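Kendside Shared Workshop, help tickets
Ticket 91: gripper fingers won't hold cloth
Opened by: Recep Kozan
Status: waiting on parts

Hi all, me again with the hand-held gripper! So the build is mostly there, the body is together, the two yellow fingers are on the bracket and they open and close fine on the bench with nothing between them. The trouble starts with clothes. I go in for a sleeve, the fingers close, I lift, and out it slides. Thin T-shirts are okay (mostly), anything thick or slippery is hopeless.

What I've tried so far: swapped the finger screws, bumped the closing force in the settings, restarted everything twice, reprinted the left finger at a finer layer. No change except the motor gets louder. Wednesday evening I went back to the big wood table with a pile of mostly black stuff and tried coming in with the fingers open over the dark cloth. 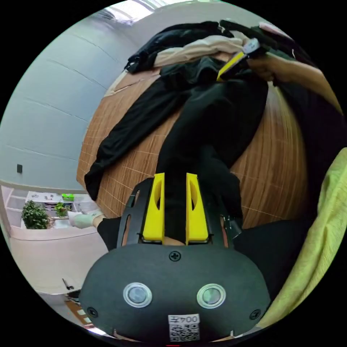
Nasrin Soltani wrote back that the force setting probably isn't the problem and I should put it back to 200 before I cook the motor. She thinks bare printed plastic is too slick for fabric and wants me to glue thin rubber on the inside faces, then check that the tips meet before the bases do.

Okay, force is back at 200. I did the paper test she suggested (close on a strip of paper, pull) and yep, it's tight down low and slides right out at the tips! So the fingers are bowing. I've ordered a sheet of the Lustanetti rubber, 3 mm, and I'll print a new pair with a thicker back while I wait.

One more question while this is open: has anybody tried sanding the faces first, or does the glue stick to yellow filament as is? Last time mine peeled off in an afternoon.

Leaving the ticket open until the rubber shows up.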